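Felt food sale fills Bostcombe library hall

By Sinéad Moynihan 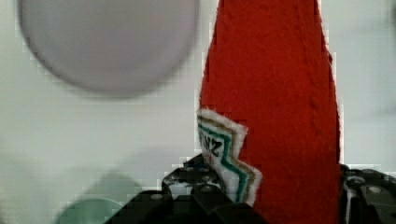 A red felt toy in the shape of a ketchup bottle, with a white label patch sewn on.

The soft toy sale at Bostcombe library has come and gone for another October, and if you were anywhere near the front doors at opening time you'll know how long the line was (it went past the bike racks and most of the way to the bakery). By the time the hall closed at 4 p.m., the makers had sold 235 pieces, nearly all of them pretend food, and raised enough to keep the children's story hour going through the spring.

The sale began as a single table run by Tamunoemi Ezeani, who had been sewing felt vegetables for her grandchildren and had, by her own cheerful admission, gotten carried away. This year 139 people signed the guest book, and there were eight tables, with everything from fried eggs to a wedding cake that came apart in layers.

"I started with a carrot," Ezeani said, "and then a carrot looks lonely, so you make peas, and before you know it you've got a whole supper and no place to keep it."

Nnamdi Nwankwo drove over from Dredholm with his two daughters and went home with a bag of dumplings, a slice of watermelon and a very large pretzel that the younger girl wouldn't let go of long enough to have it wrapped. He said they'd been playing restaurant at home all summer with a menu that never had anything on it but soup.

There was a sewing corner too, where Tobiloba Akande spent the whole day showing beginners how to do a blanket stitch and untangling a great deal of thread. She still has a few pattern sheets left over, and anyone who missed out can pick one up at the front desk while they last.

Ezeani is already collecting felt scraps for next year, and she'd be especially glad of greens and browns. Bags can be dropped off at the library any morning before noon.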